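Fridge retrieval set: keep or drop the cluttered episodes?
Forum: Data Collection and Teleop
Started Tuesday, September 3, 2024

lowgain_servo
We are collecting household demonstrations for an imitation policy, project name Pudden. The current task family is refrigerator retrieval: open the door, take the named item out, set it on the counter, close the door. We have 206 episodes across 7 kitchens, all recorded since July.

The question is what to do about clutter that has no bearing on the task. Some kitchens have boxes and bags on the floor near the door swing, cables on the mat, and so on. Our written protocol says to clear the floor before recording. The operators follow it in some homes and not in others. I now have a mixed set and need to choose between dropping the cluttered episodes and rewriting the protocol.

Policy input is head view plus joint state. No wrist view on this set.

k_Hondholm_rig
Keep them. We cleared everything at Hondholm for the first round of drawer tasks, and the policy learned a bare floor as part of "drawer is reachable." Put one cardboard box down next to the cabinet and the approach stalled. Took us a month of recollection to fix.

tensor_mop
Disagree with keeping them as is. How many episodes per kitchen, and is clutter confounded with kitchen? If all your cluttered footage comes from 2 homes, you have added two backgrounds and nothing more. The model will happily key on the floor tile.

lowgain_servo
Mostly confounded, yes. Two kitchens account for nearly all of it. One other has 16 cluttered episodes, with the rest of its episodes cleared.

tensor_mop
Then that one kitchen is your only usable comparison. Train with and without the 16, hold out something neither version has seen, and look at approach and door opening separately from the grasp. Do not look at overall success. It will hide everything.

quietflange
Before anyone trains anything: does the clutter change the operator's path? If the base has to stop farther out because of a box, the demonstration has a different reach, and that is real signal. If the operator drives the same line either way, it is only background, and you can get much of the same effect with augmentation.

lowgain_servo
Checked base poses on the 16. The stopping point shifts away from the hinge side. Small but consistent. Arm reach is longer to match.

quietflange
Then I would keep them, and label them. One flag for floor clutter inside the door swing, another for outside it. Retrofitting that later is miserable.

Rezaei_bench
I run collection for a smaller group and I'll take the other side. You have a protocol and it is being ignored in some homes. Fix that first. If operators skip the floor step, they are skipping other steps, and you don't know which ones. We found door-close missing from a whole afternoon this way. The episodes all passed the automatic check, which only looked at the final object position.

k_Hondholm_rig
That is a separate problem. You can enforce the protocol and still have a protocol that says "leave the floor as found."

Rezaei_bench
You can. But then write down what "as found" means. An operator who nudges a box with a foot to make room has changed the condition and will not log it. Ours didn't.

lowgain_servo
Fair. Draft wording for the next revision:

1. Leave floor and counter items as found.
2. Take a still from the head view with the door open, before the first episode and after the last.
3. If anything outside the refrigerator moves between the two, log it in the notes field.
4. Cables in the travel path are the one exception. Move them and log it.

tensor_mop
Better. Add a line for what is inside the refrigerator. Shelf contents matter more than floor contents for this task. Most of the public kitchen footage I have used has three items on a shelf, well spaced, and the grasp model falls over as soon as two similar bottles stand side by side.

quietflange
Seconded on the bottles. Clear plastic with the same cap color is the worst case for the instruction side too. "Take the water bottle" is ambiguous and the operator picks whichever is closest, so the language label ends up tied to reach distance.

lowgain_servo
We name by shelf position for duplicates: "second bottle from the left, lower door shelf." The labeling tool (Clastemero, in-house) flags any instruction that matches more than one object in the first still. It does get confused by bowls with food in them – it calls them by the food half the time and by the bowl the other half.

Rezaei_bench
Pick one and lock it. We went with container color first, contents second. What does a typical door-open still look like under the new wording?

lowgain_servo
Color first works for us. The purple bowl on the middle shelf and the red-and-white one a level down would both resolve without naming the food. Door-open still, floor as found:

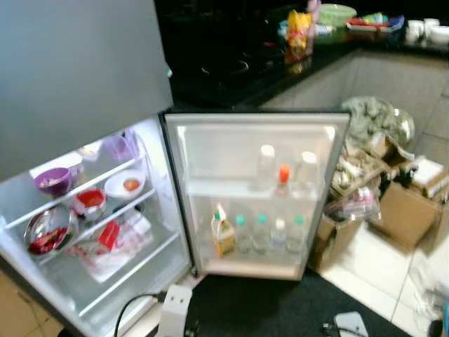

I'll rerun the labels with color first and hold off on dropping any episodes until the comparison on the 16 is done.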